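Break room and kitchenette walk-through, Girkamstead building, second floor
Done by me (Lucero) on Tuesday, started at 7:40 before the coffee crowd got in

Fire extinguisher: OK. Needle in the green, pin in place, tag initialed by Hina Qureshi. Somebody keeps hanging a tote bag on it, so I moved the bag to the coat hooks. Again!

Exit path: NEEDS WORK. The water jugs are back in front of the side door. I know it's the handiest spot (I've done it myself), but they have to go in the closet.

Outlets: OK. I pushed the test button on both of them and they tripped and reset just like they should.

Extension cords: FAIL. There's one running under the mat to the space heater. Please, please plug heaters straight into the wall. I unplugged it and left it on Haris's desk with a note.

First aid box: NEEDS WORK. We're down to 2 bandages and the burn gel expired in January. Marisol Escobar is putting in an order, and I asked for the bigger box this time.

Floor: OK, apart from one curling tile by the trash can. Work order 3587 is still open from my last round, so I called and bugged them about it.

Fridge: OK, I guess? Door seals fine and the thermometer reads right. The soup on the bottom shelf has to go, whoever you are.

Ceiling light: one tube flickers. Amparo Bermúdez has the ladder key, so she's the one to ask, and no standing on chairs in the meantime.

Smoke detector: OK. Loud as ever, sorry to everybody on the phone!

I'll be back for the cord and the jugs on my next round, and the signed copy is in the binder by the copier. 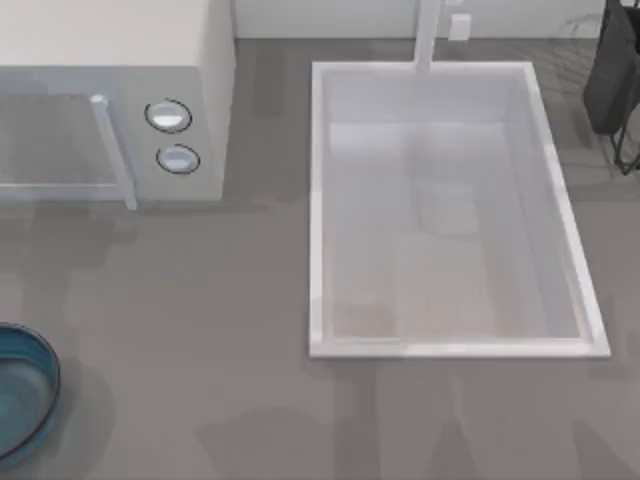
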